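19 Oct 2022

Home late, feet sore, and there's half a pot of rice on the stove with my name on it. Writing this first or I won't write it at all.

Spent most of the day over at Pratbridge with Kamonchanok, who wanted me to see the picking cell before she has to talk about it in front of the Celtus people. I said yes mostly for the lunch (noodles, very good, far too much chili oil). But I also went with my usual question, the one I've been boring everybody with since March: can one of these things do a chore yet? A real one. Empty a dishwasher. Tidy the drawer under my sink. Sweep up at the shop after Vichien has been at the bandsaw, because heaven knows Vichien won't.

Her answer was "depends what you call a chore," and then she talked for the whole drive. Her line is that picking up is the chore – most housework is picking up one thing and putting it somewhere else, over and over, and if you get that right the rest follows. I'm not so sure. When I clean the kitchen I spend half my time deciding. Is this sponge done for? Is that screw from the toaster or from the chair? Does anyone still want this? My hands are the easy part of me.

Still, I did get hooked watching. She keeps a tally on the whiteboard, 1000 tries with the mixed junk, and she wants 90 in a hundred before she'll say a word to anybody outside. Klinhom, the last setup, got stuck at 61 and she's still sore about it. I asked what the junk was and she said anything she can find around the house that's an awkward shape. I've offered her my entire garage.

The hard ones today were the brush and the ball. A brush is a pain because it's fat at one end and fussy at the other, and the best place to grab it changes every time it lands differently. And a small clear ball! I have trouble finding one of those on a carpet with my own two eyes, so I felt for the thing. Shiny and see-through at the same time is just mean.

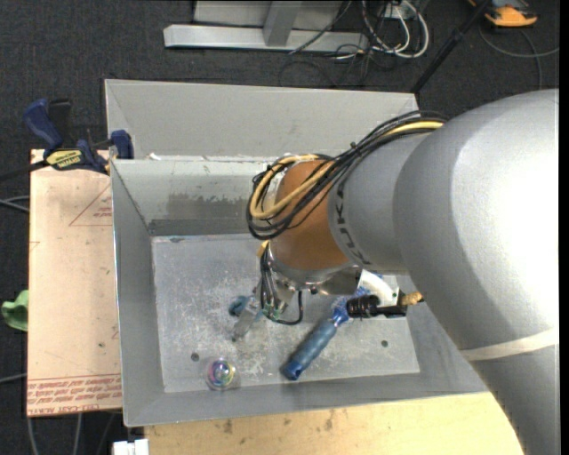 The other thing I kept thinking about is size. That arm is enormous next to a little brush. It's like hiring a crane to butter toast. I said so and Kamonchanok laughed and said the big arm was what they had, and a smaller one would come once the software was worth it. Fine, but my kitchen is the width of a bathtub, so I'll be waiting on that.

Vichien thinks the shop floor will get there before the house does, and tonight I'm leaning his way. A shop can be arranged to suit the machine. You put the bins where it likes them and you keep the cat out. My house is arranged to suit the cat.

Must return her the Clivness manual. Also call about the gutter, and buy a new dish brush.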